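What 94 good takes left me with

I spent most of Wednesday walking up to a table and pinching things. This is paid work now, or at least it's paid in sandwiches, and I want to write down what I think of it before I talk myself into being impressed.

The project is called Sonora. Ginevra Gatti has been after me since June to come and be a pair of hands, and I kept putting her off with the same question: if the thing learns from examples, who decides what's an example? She said come and see. So I went.

The idea is easy enough to say. You don't drive a robot around. You hold the gripper yourself, you do the chore, and the recording of how your hand moved becomes something a robot policy can be trained on. No arm, no teleop rig, no lag. I like that part. I've used a teleop rig, and after 15 minutes I wanted to throw it in a river.

What I don't like is the arithmetic people do with it. Bülent Ekinci had a slide up with a curve that climbed nicely to the right, hours of data along the bottom and success rate up the side. I asked what counted as a success. He said the object ended up where it was supposed to. I asked whether it had to be upright. There was a pause, and then there was a different slide.

My job was the tray on the marble-look table. Walk in, reach, grasp, move, let go, back off, start over. The first few are fun. Then you start noticing yourself. I came in from the same side every time. I slowed down at the same spot. I picked the bottle over the vase whenever I had the choice, since I didn't want to be the one who broke the vase. All of that goes into the data, and none of it is "how people handle objects." It's how I handle objects when I'm bored and a bit worried about a vase.
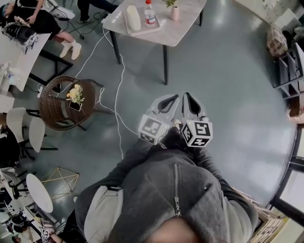 Gripper in hand, table ahead, cables to step over.

Take the cables. You learn where they are and you step around them, and your reach bends a little to suit. Does the policy learn the reach, or does it learn my detour? Bülent thinks it washes out with enough variety. Maybe it does. But the variety has to come from somewhere, and a second person with the same gripper in the same room is a pretty thin helping of it. Move the table 2 feet and ask me again.

The markers on the gripper bother me less than they used to. They're those black-and-white squares that let the software work out where the thing is pointing, and as far as I can tell they do their job so long as the camera can see them. Turn your wrist the lazy way and you've covered one. Ginevra throws those takes out. Fair enough, except that the lazy way is how most people turn their wrists, so the cleaned-up set is a record of unusually polite wrists.

We kept 94 takes by the end of the day. I asked to see the rejects and was told they get deleted to save space. I'd have kept them! A fumbled grasp followed by a decent recovery is worth 5 smooth ones to me — the robot is going to fumble, and somebody ought to show it what comes next.

I should be fair. An outfit called Ballgate tried to sell me on simulation for this same kind of chore last year, and their plastic bottles behaved like bricks. Real hands on real stuff beats that. Ginevra is careful, she labels everything, and she wrote down my complaint about the rejects without rolling her eyes where I could see it.

I've said I'll do another day, on the condition that they let me come at the table from the other side and mess up on purpose. Bülent is thinking about it.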